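**Can a machine do the boring jobs yet? (split from the dishwasher thread)**

---

**gumnut_gail** wrote:

Moved this over so we stop clogging up poor old Karnska talk with robots. My question was a simple one, and I'll put it again. I run a small workroom where we pack craft kits, and on a good day 281 of them go out the door. Each one has a card, a strip of felt and a little ruler in it. My back is not what it was, and my son keeps telling me a machine could be doing the lot by now. Is he right? I'd love to hear from people who've been near one of these things, as opposed to people who've watched a clip of one folding a towel!

---

**paddockandshed** wrote:

He's half right, Gail. We put a Tronodine arm on the end of our line at work in October and it has been a lovely thing for shifting cartons. Same carton, same spot, same colour, all day long, and it never asks for a cuppa. The trouble started when the boss wanted it to pick up the flat stuff, meaning the paper slips that go in with the order. It pushed them along the bench like a dog with a biscuit. We went back to doing the slips by hand after 2 weeks and I can't see that changing soon.

---

**Tinden_tinkerer** wrote:

I'll be the grump and disagree. Flat things are hard for *that* arm with *that* gripper, which I'd bet was set up for boxes and nothing else. Put a softer tip on it, give it a decent camera, and let it learn from a person doing the job. The learning side has come a very long way, and I think people who tried it once and gave up are going to be caught out. My neighbour's kitchen helper (an older Wouters, nothing flash) clears plates off the table quite happily. Slowly, I'll grant you, and it leaves the forks.

---

**paddockandshed** wrote:

> it leaves the forks

You've made my argument for me there, mate 😄

---

**maple_and_mop** wrote:

Oh, I do enjoy this thread. I clean houses for a living, so I've got a horse in the race. What I'd say is that the job is hardly ever the job. Wiping a table is easy. Wiping a table with someone's homework on it, and a phone charging, and a cord hanging down that you mustn't catch with your hip – that's where all the thinking goes. I had 36 clients at my busiest and no two kitchens put the tea towels in the same place. If a machine can walk into a strange kitchen and find the tea towels, I'll hand over my bucket and wish it well.

---

**Tinden_tinkerer** wrote:

Fair point about the cords, and nicely put. But that's exactly why so much of the work now is people showing the job by hand, over and over, on ordinary furniture with ordinary light. You hold the gripper yourself and do the task with it. It's slow going and a bit dull (I've done an afternoon of it, my wrist was sore for days) and still I came away more hopeful than I went in. Glossy tables are a proper nuisance, mind you, with the lights bouncing back at you. 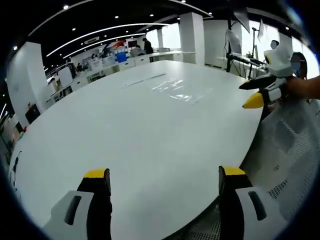
*Hand-held grippers with yellow tips at the big white table. Note the glare next to the thin dark strip.*

---

**gumnut_gail** wrote:

Well, that's a much nicer table than mine! Is the dark strip a ruler? If it is, I'd pay good money to see it picked up, as mine lie dead flat and I have to slide them to the edge with a fingernail.

---

**Tinden_tinkerer** wrote:

Could be a ruler, could be tape, I wouldn't swear to either from the picture. Sliding it to the edge is a good trick for a gripper too, so you're ahead of the game.

---

**paddockandshed** wrote:

Gail, before you spend a cent, try a tray with a dip in it so the rulers sit up at one end. Our slips got a lot quicker to grab once we did that, and we're still using plain old fingers. I still say you're years off a machine for the felt.

---

**gumnut_gail** wrote:

A tray I can manage. I've got 104 kits left to do before tea, so I'll knock one up out of a baking tin tonight and report back on the rulers.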